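We got into Stokstead a little after 3 in the afternoon, on the slow bus from Plarlow. The ride takes most of two hours and the bus stops wherever someone waves at it. Sit on the left if you can. That side gets the river for the first half and the hills after that.

The guesthouse is up the lane behind the bus station. It's called Halvorsen and has a green door with no sign, so we walked past it twice. The room was plain and clean, with a good bed and a shower that needed a few minutes to warm up. Breakfast is bread, eggs and a very strong coffee. I'd stay there again.

I spent the first evening sorting out the next few days and answering mail I had let pile up.

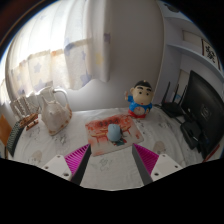
The light blue mouse on its printed pad.

Most people come to Stokstead for the Wisetti trail, and so did we. The trailhead is 15 minutes on foot from the market square. The top is at 2714 meters, but you start high, so the climb is less than it sounds. The first part goes through pine woods and is easy. After the stone hut it gets steep and loose, and I was glad I had brought poles.

We left at six in the morning and had the path to ourselves until the hut. There is no water after that point, so fill up at the spring just below it. The wind at the top was cold enough that we ate lunch standing up – cheese, apples and what was left of the bread – and then went down. The whole walk took us almost 20 kilometers with the detour to the lake. The detour is worth doing if your knees are fine. Mine were not, the next day.

So the day after that was slow. I wrote up my notes, moved a few files around and looked up buses for the way back.
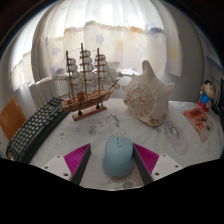

Mouse and keyboard, white cloth with gray line drawings.

In town, the covered market is good for fruit and dried sausage and closes at noon. The small museum by the bridge was shut for repairs in May. For dinner we went to the same place on the square every night and had the bean soup. They only take cash, and the nearest machine is back at the bus station.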